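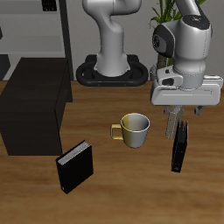

Édgar Ccori

Progress report on the Palomino project, for the equipment fund at Cusetti
03/08/2022

I write to explain where we stand with the plan for the purchase of the arms and the grippers, and what I ask you to approve before November.

As agreed in our last meeting, we did not order any hardware in this period. All the work was done in simulation, with two arms at one wooden table and a small set of things for handling: black books and a mug. The purpose is to learn which gripper we need before we pay for it. A wrong choice would be difficult to correct, as the supplier, Povgate, does not take back a gripper once it has been mounted.

The quotation from Povgate was renewed without change of price. It covers the arms, the base plates and the first set of fingers. It does not cover spare fingers, and I had missed this in my first budget. I apologise for it. The corrected table was sent to you separately.

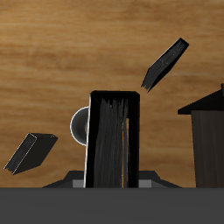
The books remain the more demanding part of the plan, and for them I would like to keep two types of finger in the budget until the trials are finished. Each type is to be tried in 100 simulated runs with the books and 100 with the mug. So far 90 runs are complete, all with the first type, so I cannot yet compare them. The delay comes mostly from the computer, which we share with the Jonus project - we have it only in the evenings.

For the spare fingers I ask for around 1000 euros. If this is too much for the present year, we could buy one set now and the other after the delivery of the arms. The delivery time is four months from the order, so a decision in November would bring the arms to us in March.

I also ask that the table and the shelving are paid from the furniture budget, as was done for Jonus. This would leave a small reserve for cables and mounting parts.

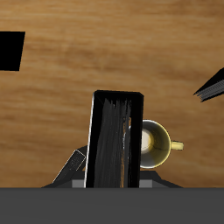
Can the order for the arms be placed before the finger trials are finished?

The arms can be ordered separately, because both types of finger fit the same wrist. Only the finger order has to wait for the results.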